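5/5/22

Robots and the washing up, again

Quick one because I've got 40 emails to answer and the dinner's on. Eskil Wikström asked me last month if I still think we'll have a machine doing chores by the time his kids leave home. Said yes in April. Less sure now.

Went over to Skalby to see what the Nadis lot are up to. Two arms, bench in the middle, simple tidying. Pick a thing up, put it in a tray. Hang something on a rack. Sounds like nothing. My nephew does it for pocket money, badly, but he does it.

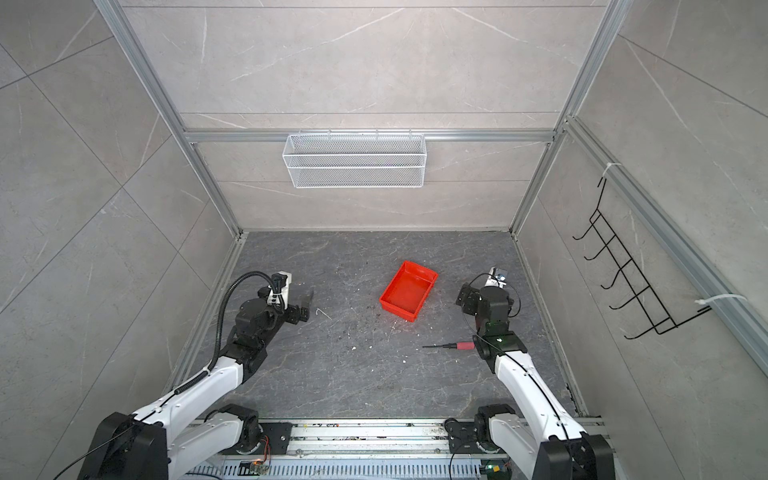
And the trouble is never the strong part, is it. Arms are plenty strong. It's small stuff lying flat. A screwdriver on a hard top - you or I just roll it up with a fingertip without thinking, and a pair of jaws has to come down at the right angle and not shove it away. They told me 200 tries for one decent routine and then somebody moves the tray and its back to the start.

Wire baskets as well. Thin bars, lots of holes, hard for the cameras to make sense of. Same goes for clear plastic tubs, so that's my kitchen ruled out.

Pastik say theirs will manage a shop floor bench for 8 hours with one person watching. Maybe. Watching is still a job though, and who sweeps up the crumbs? Soltani want 3000 a month to rent a pair, which buys a lot of nephew.

What I'd pay for tomorrow: something that puts tools back where they live. Thats it. No cooking, no folding, no chatting to me.

Will go back in the autumn if they'll have me. Potatoes boiling over, got to run.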